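Fosmont: One valve family or many?

Reading time: 3 minutes

Print | E-mail

When the Fosmont gas terminal needed new shutdown valves, the operator Toltomis had to choose between repair and replacement. We spoke with the maintenance manager of the site. He has worked there for 14 years and he asked us not to print his name.

"The old valves were not bad," he says. "But we had them from six makers, and every maker has its own spare parts. The store was full and still the right seal was missing."

Toltomis decided to replace 100 valves during the planned stop in March. The order went to Odberg, a supplier with a workshop near the coast. 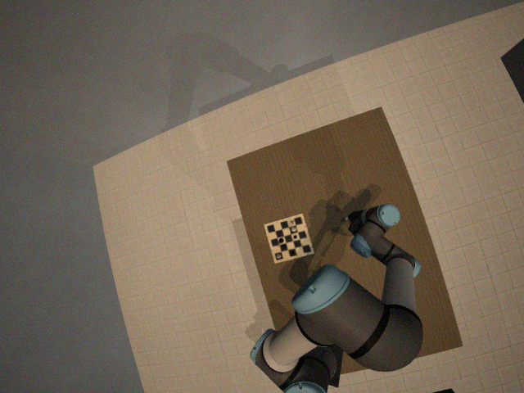 "We did not take the lowest price," the manager continues. "We asked who can send a technician at three o'clock in the night. Two bidders became very quiet."

The stop was planned for 60 days. The difficult part was the documents. Each valve needs a certificate, a test record and a tag number, and the old drawings did not always agree with the pipes. The engineering office Mac an tSaoi checked the drawings before the work started.

"I thought this was too much money for paper," he admits. "Then they found a line which was on no drawing at all - and it was under pressure. After that I signed their invoices faster."
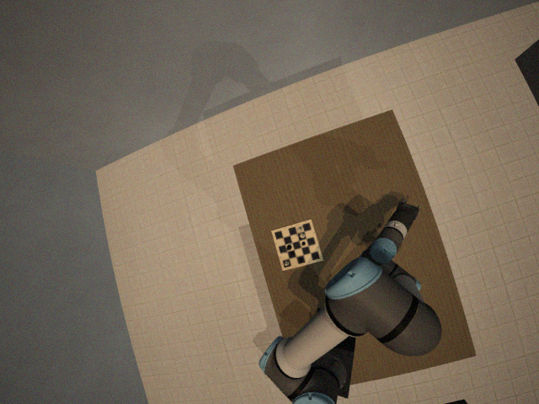
Is he worried to depend on one supplier? He thinks for a moment. "Yes, a little. We have a fixed price list for spare parts and we keep the critical ones on site. If Odberg closes tomorrow, we can work for two years."

The next topic is the compressor hall, where the cables are still from the first construction. The budget for it is not approved yet.

Related articles
- Spare parts: what to keep on site
- Compressor halls and old cables
- How to plan a shutdown in winter
- Pipeline inspection after 2000 operating hours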